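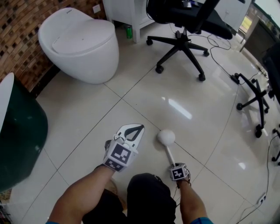

Re: [kusia-dev] Pose jumps on the stick tool when it gets near the floor

From: Berenice Alvarado
To: kusia-dev list

Mehwish Sethi wrote:

> I replayed the Clilard session through the new tracker. The gripper
> pose looks fine all the way through. The stick pose flips whenever the
> ball gets down near the tiles, and the filter then takes 8 frames to
> come back. Is this the marker detector or the filter? I have not
> changed the default config except for the log level.

Mehwish,

It's both, but the detector starts it. The floor tiles are glossy and the ceiling lights show up in them as long white streaks, some of them right beside the ball. The detector sets its threshold from a window around each candidate. When the window takes in a streak, the edges of the black square move, the corner fit goes off, and the solver picks the wrong one of the two possible poses. The filter then believes it.

I ran the same 3,000 frames with three changes. The first two are config only.

1. Set threshold_window to a fixed size instead of auto. Auto grows the window when the marker is far from the camera, and that is the wrong direction for a shiny floor.

2. Turn on ambiguity_check. If the two solutions have close reprojection errors, the frame is passed on with no pose and the filter coasts.

3. Reset the filter covariance after a gap. This one needs the patch on the Meléndez branch. Without it the filter is too sure of itself after coasting and throws out good poses.

With the defaults I counted 52 flips on the stick. With the first two changes I got 8, and with the patch none. The gripper track did not change in any of the runs.

Please don't raise the smoothing to hide the flips. I tried that on the Skonunport logs and the ball tip lagged behind the hand enough to spoil the contact labels.

One more thing to check — the tip offset in your config is measured from the marker cube center, but the loader on main still reads it from the face. The fix is in the same branch. If you build from main, your tip will be off even when the pose is right.

I'd like to merge in October. Could you rerun with the branch and send me the residual plot for the stick only?

Berenice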